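Teaching two hands at once: a talk with Diễm Mạc
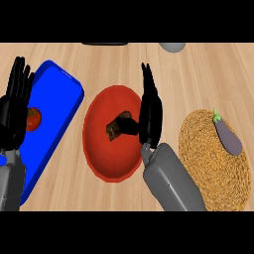 A tabletop task in the simulator, with both hands at work around the tray, plate and mat.

Diễm Mạc spends most of her working day moving hands that are not hers. She runs the demonstration room at Fitinik, where operators wear tracked gloves and a headset and steer a pair of simulated robot arms through kitchen-table jobs. Each run is saved, and the saved runs are what the control software later learns from.

She started in June, after four years of repairing sewing machines. "I answered an ad that said good hands wanted," she says. "I thought it was for assembly work."

The tasks are short. An operator picks up a piece of food, moves it to another dish and lets go. A normal session is 21 runs, followed by a break. Mạc says new people want to skip the break and she does not let them. "Your thumb gets lazy first. You don't notice it, but I see it when I play the runs back."

The thumb comes up often when she talks. In the simulator an operator can see contact but cannot feel it, so people tend to press too far. She teaches them to bring the thumb in from the side, stop when it meets the object, and only then close the fingers. "With a tomato at home you know when to stop. With the gloves you have to watch for it."

Having two hands adds its own trouble. Most operators look at the hand that is doing the job and forget the other one, which drifts as their real arm gets tired. A drifting hand can block the view of an object or knock it. Mạc asks people to park the idle hand open and leave it there until it is needed. She throws out runs in which it wanders.

How many get thrown out? She pulls up the log for the current task set, which the team calls Pelen. It holds 1,186 saved runs, and 238 more were rejected. "Some of those are mine," she says. "I had a bad Tuesday."

Before this the team used a handheld controller with buttons for opening and closing the grip. Mạc found it quicker to learn and worse to learn from. The fingers all moved together, and every grasp came out looking the same. With gloves the runs differ from person to person, and she likes that. One of her operators always comes at an object from the far side. Another turns the wrist first. She keeps both styles in the set as long as the object ends up where it should.

She is less fond of the setup routine. The gloves have to be matched to each wearer at the start of a shift, and it takes up to 12 minutes. If the match is off, the fingers on the screen close before the real ones do. "You can work with that for a while and not know why everything feels wrong. Then you do the setup again and it's fine."

I asked whether she practices away from the room. She said no, but that she has begun to notice how she picks things up at dinner. "My sister caught me stopping over the rice bowl. I was looking at my thumb."

The next task set will add lids. Mạc has tried a few and says the small ones are hard.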